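Reciclagem de papel e cartão na escola: levantamento e proposta

Relatório de projeto

Trabalho realizado por Kaede Takeda e Michalis Zacharopoulos

1. Introdução

O presente relatório descreve o projeto desenvolvido no segundo semestre, no âmbito da disciplina de Gestão de Resíduos. O objetivo foi saber quanto papel e cartão é deitado fora na escola, em que estado chega aos contentores e que parte poderia seguir para reciclagem sem tratamento adicional. O tema foi escolhido depois de uma visita de estudo à estação de triagem de Vamivgate, onde nos foi explicado que uma parte do cartão recebido é rejeitada por estar suja de gordura ou molhada.

Na escola existem ecopontos nos corredores do edifício principal, no bar e na reprografia. O contentor azul grande fica no pátio das traseiras, junto ao portão de serviço, e não tem cobertura. Até ao início do projeto não havia qualquer registo do que lá era depositado.

2. Enquadramento

O papel e o cartão são feitos de fibras de celulose. Em cada ciclo de reciclagem as fibras ficam mais curtas e perdem resistência, e por isso é habitual misturar fibra virgem ou fibra longa na pasta. O cartão canelado é composto por duas folhas lisas (as capas) e uma folha ondulada no meio (o miolo), unidas com cola à base de amido. Existe também cartão canelado de parede dupla, com duas folhas onduladas, usado em caixas para cargas pesadas.

Os principais contaminantes do cartão são a gordura, os restos de comida, a fita adesiva plástica e a humidade. A fita e os agrafos são separados no desfibrador, a gordura não. Uma caixa de piza com o fundo engordurado deve ser rasgada: a tampa limpa vai para o azul e o fundo para o lixo indiferenciado ou, onde exista recolha, para os orgânicos.

O cartão molhado levanta outro problema. O peso aumenta, o fardo perde forma e, se ficar armazenado, ganha bolor. As estações de triagem descontam a humidade no peso pago ou recusam a carga.

3. Metodologia

O levantamento decorreu durante 27 dias de aulas. Em cada dia, às 16h30, o conteúdo dos ecopontos azuis foi levado para a sala de apoio do laboratório, pesado numa balança de plataforma e separado em quatro classes:

Classe A — cartão canelado limpo e seco
Classe B — papel de escrita e impressão
Classe C — cartolina e embalagens finas
Classe D — material contaminado ou que não pertence ao contentor azul

As caixas foram espalmadas antes da pesagem. As peças de cartão com mais de 500 gramas foram pesadas e registadas uma a uma, com indicação da proveniência quando havia etiqueta. A fita adesiva foi deixada no cartão, porque a sua remoção demorava demasiado e o peso era desprezável na nossa balança.

Nos dias de chuva registou-se também o estado do material no contentor do pátio, apenas por observação. Não tínhamos medidor de humidade e o teste de secagem em estufa só foi feito com três amostras, número insuficiente para tirar conclusões. Os resultados desse teste estão no anexo 2 e não entram na discussão.

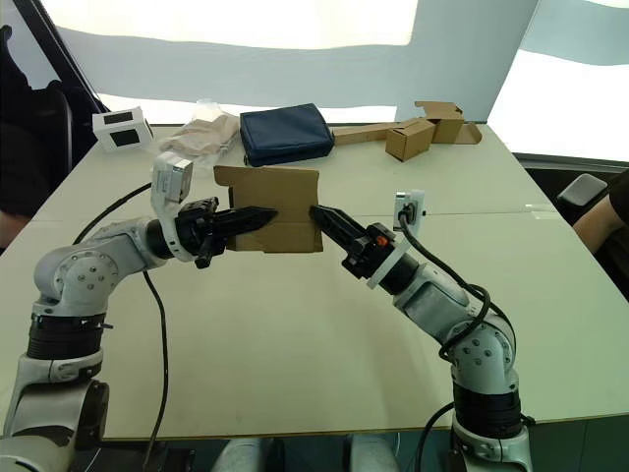
Figura 1 — Peça de cartão castanho segura ao alto pelas duas extremidades.

Foi ainda passado um questionário em papel aos alunos e ao pessoal não docente. Recebemos 76 respostas válidas. As perguntas incidiam sobre o uso dos ecopontos, as dúvidas mais frequentes e o motivo para não separar.

4. Resultados

A classe A foi a mais pesada em quase todos os dias. A maior parte veio do bar, que recebe mercadoria de manhã, e da reprografia, onde chegam as caixas de resmas. As caixas da Fania e da Roretti, os dois fornecedores do bar, são de parede simples e chegam quase sempre em bom estado. As da papelaria Vlachopoulos são mais pequenas e trazem muita fita.

A classe B teve um pico na semana dos testes intermédios. Na reprografia contaram-se 3.167 folhas impressas só de um lado durante todo o período do levantamento, incluindo provas mal impressas e cópias que não foram levantadas. Este valor surpreendeu a responsável da reprografia, que pensava serem bastante menos.

Na classe D encontraram-se sobretudo guardanapos, copos de café com película plástica e pacotes de sumo. Os pacotes de sumo deviam estar no contentor amarelo. Os guardanapos apareceram quase todos no ecoponto do bar, cuja abertura fica mesmo ao lado da do lixo comum.

No contentor do pátio, nos dias de chuva, o cartão de cima estava encharcado e o do fundo húmido. Nos dois dias seguintes a chuva forte o material do fundo continuava húmido, mesmo com sol.

Quanto ao questionário, a dúvida mais referida foi a das embalagens de bebidas, seguida da dos copos de café. Muitos inquiridos escreveram que não espalmam as caixas por falta de tempo. Alguns alunos do 10.º ano não sabiam que existia um ecoponto no segundo piso — fica atrás da porta corta-fogo, que costuma estar aberta e o tapa.

5. Discussão

Os resultados indicam que o maior problema na escola é a forma como o cartão é guardado até à recolha. O material sai do bar e da reprografia limpo e seco e estraga-se no pátio. Uma cobertura simples ou a mudança do contentor para debaixo do telheiro das bicicletas resolveria a maior parte dos casos. A segunda opção não tem custos, mas obriga a retirar dois suportes de bicicletas e o camião da recolha teria de fazer a manobra pelo outro lado.

O número de folhas impressas só de um lado mostra que há margem para reduzir antes de reciclar. A fotocopiadora permite impressão frente e verso, mas essa opção não está definida por omissão. Pedimos à reprografia que a alterasse, e a alteração foi feita em junho, já depois do levantamento, pelo que não temos dados sobre o efeito.

O método tem limitações. A separação foi feita por duas pessoas e nem sempre pelas mesmas regras, sobretudo nos primeiros dias, quando ainda havia dúvidas entre as classes B e C. A balança tem resolução de 50 gramas, pouco adequada para os ecopontos dos corredores, que em alguns dias tinham só uns papéis. O questionário foi entregue à entrada do bar e por isso é provável que quem almoça fora esteja mal representado.

6. Propostas

Mudar o contentor azul para debaixo do telheiro, ou colocar-lhe uma tampa.
Afastar o ecoponto azul do bar do balde do lixo comum.
Afixar junto a cada ecoponto uma lista curta com os copos de café e os pacotes de sumo.
Mudar o ecoponto do segundo piso para o lado da escada.
Guardar na reprografia uma caixa para folhas de rascunho.

As propostas foram entregues à direção. A mudança do ecoponto do segundo piso já foi feita. As restantes aguardam resposta.

7. Anexos

Anexo 1 — Tabelas de pesagem diária
Anexo 2 — Secagem em estufa, três amostras
Anexo 3 — Modelo do questionário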